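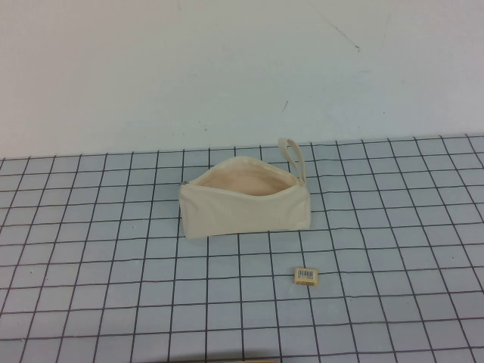

Fiona Laing escreveu nos comentários do último post que eu devia parar de falar mal das baterias e fazer as contas direito, que com 6 painéis no telhado e consumo só à noite a conta muda toda. Pois bem. Fiz as contas.

Primeiro, o básico. Os painéis são da Plarkex, instalados em December (dezembro, desculpem, ando a escrever relatórios em inglês o dia inteiro). Produziram 188 kWh no mês passado. Bom mês, muito sol, quase nada de nuvens. Desses, uma boa parte foi para a rede de graça, ou quase, porque durante o dia não está ninguém em casa. Frigorífico, router, pouco mais.

E à noite compro tudo outra vez. Forno, máquina da roupa, termoacumulador. Irritante.

A bateria que me orçamentaram é a Skarkik pequena. Preço? Ainda doi. E o inversor que tenho não é compatível, portanto mais uma peça, mais um dia de eletricista. A Fiona tem razão numa coisa: eu estava a comparar com a tarifa antiga. Com a nova a diferença encurta. Mas não chega, pelo menos cá em casa.

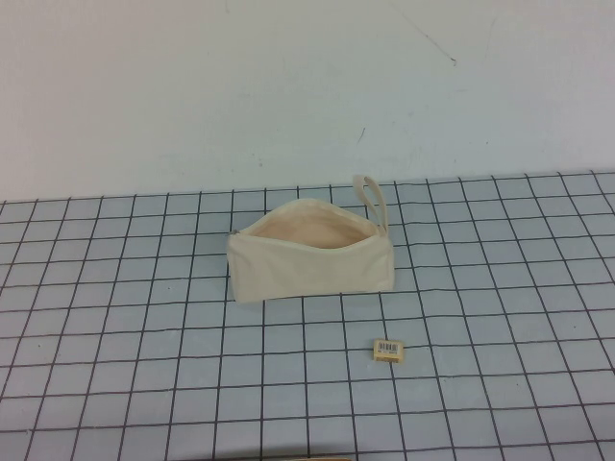

Bolsa de lona, com o fecho aberto. 25/08/2022

O que fiz entretanto, sem gastar quase nada: temporizador no termoacumulador, a aquecer entre o meio-dia e as 3 da tarde. Máquina da loiça programada para a hora do almoço. Só isto já se nota no contador, embora ainda não tenha a fatura para provar. O Ewan Carnegie diz que faz o mesmo com o ar condicionado e arrefece a casa antes de chegar. Quero experimentar.

Atenção à potencia contratada, se ligarem tudo ao mesmo tempo o quadro dispara. Aconteceu-me duas vezes, na segunda estava a meio de uma chamada.

Falta ver o orçamento da Moncrieff, que prometeram e não chegou. Se vier com inversor incluido volto a fazer a folha de cálculo e ponho aqui os números. Agora vou, que já estou atrasada.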